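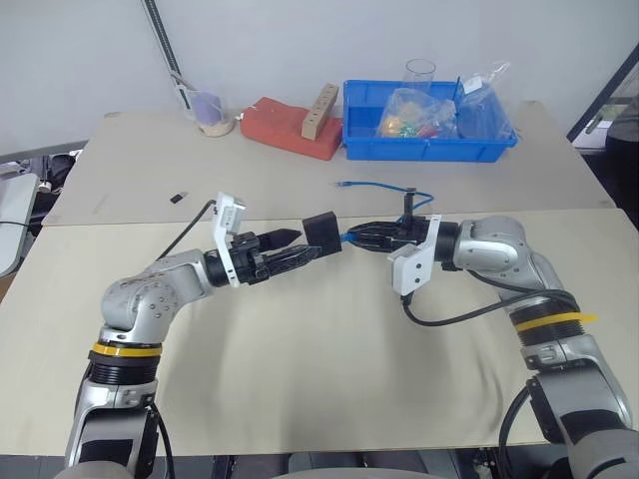 Notes from a wrongful conviction documentary binge

28 Feb 2023

I have now watched all 11 episodes of The Ridgeway Fire, and I would like those evenings back, or failing that, a twelfth episode in which somebody reads the lab report out loud from start to finish.

If you've missed it, the series is about an arson conviction. A furniture warehouse on Ridgeway burns down in the night, a man who used to work there is picked up two days later, and after a very long interview he signs a statement. He has spent 22 years in prison saying he shouldn't have signed it. The series calls him "the defendant" through most of the first episode, with a drumbeat underneath, and I'll do the same here minus the drums.

I came to it the way I come to all of these, which is to say lying down. I had a cold. The app suggested it right after a baking show and I didn't have the strength to argue.

The first three episodes are very good. They go slowly through the night of the fire, who had keys, which door stuck, what the security company (Fesix, long since bought up by somebody else) had in its log and what it didn't. There is a whole stretch about a time clock that ran fast. I have never cared so much about a time clock. My notes from that evening are two pages long and include a small map, badly drawn, with the loading dock on the wrong side.

Then in episode four they discover the drone. From there on we fly over the town whenever anyone is about to tell us something. A retired juror opens her mouth and up we go, over the water tower, over the car wash, back down in time for the end of her sentence. I'd have liked the beginning of it too.

What bothers me more is the confession. The filmmakers got hold of the interview tapes, or the part of the interview that was taped, and they use perhaps a minute of it, over and over, chopped very fine. You hear him say "I guess so" in four different episodes. You never hear the question he's guessing about! The appeal lawyers' filing, which is public and which I read on my phone in a dentist's waiting room, prints the whole exchange, and it is far worse than anything in the show. He's asked the same thing in slightly different clothes for page after page. By the end he is agreeing with the furniture.

The filing is also much better on the burn patterns. At trial the state's expert told the jury that certain marks on the concrete could only come from a poured liquid. Plenty of what investigators used to say with great confidence about concrete has since been taken back, more quietly than it was said. The appeal brings in new testing done by a private lab called Irnari, and the series gives this lab 20 seconds. I timed it. The ex-girlfriend's horse gets longer than that.

I should say I don't know whether he did it. I finished the series leaning one way and finished the filing leaning the same way but with better posture. There's a gas can that still bothers me. It turns up in a neighbor's shed in episode six, everybody looks grave, and it is never mentioned again, and the filing deals with it in a footnote that sends you to an exhibit I couldn't find. If anyone has found Exhibit 14-C, my email is on the about page.

The hearing on the new evidence is set for March, and the judge can order a new trial, or turn him down, or take it under advisement and let everyone go home and wait some more. The show's last episode treats the hearing as the big finish and then stops before it, so I suppose we're getting a second season whatever the judge does.

Next up is Dedov, the podcast about the poisoned accountant, which a reader wrote in to recommend. It has no drone, on account of being audio. I'm two episodes in and they've already read out an entire phone bill. I'm very happy with it so far.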